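Section 4. Setting up the bench for small terminal work

Before you start, a word about what to expect. People keep asking me whether two arms on a table can take over the fiddly jobs yet, and my answer on the Thongdee bench is: a few of them, slowly, with you sitting close by. Daranee Kaewsai can wire a connector while telling you about her holiday. The arms can't, so please set things up kindly for them!

1. Clear the middle of the table. Anything you want to keep out goes along the far edge, well past the reach of either gripper.

2. Fit the pointed tool in the left gripper and the two-pronged one in the right. Tug each gently. If it wobbles now, it will wobble a lot more later on.

3. Lay the terminal blocks between the arms, straight on the tabletop. I never line them up neatly (they won't be neat on a real job either), but do leave a finger's width between them.

4. Check the cables. Each one needs enough slack for the arm to stretch right out — then move both arms by hand through the whole reach and watch for snags.

5. Run the slow program first. Ours took 114 tries before Kulap Jaidee was happy to let it go any faster, and she's the patient one.

Note: a dropped block is normal. Stop the arms, put it back, carry on.

Caution: keep your hands off the table while the arms are live. The prongs are thin and they bend, and so do fingers.

As for chores at home, I'd wait. Folding a towel in my kitchen in Trurnville takes me a few seconds, and the best run we managed in July took 101, with a corner hanging out.

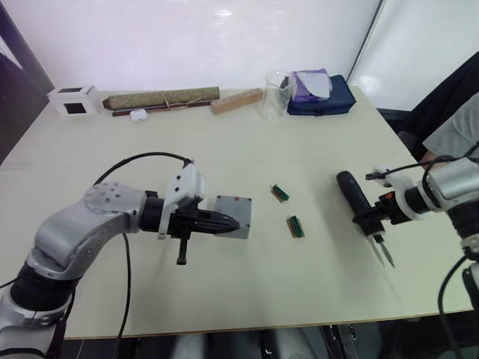

I'd still rather have that towel than none, mind you, and the next section goes through the cloth settings we used to get it.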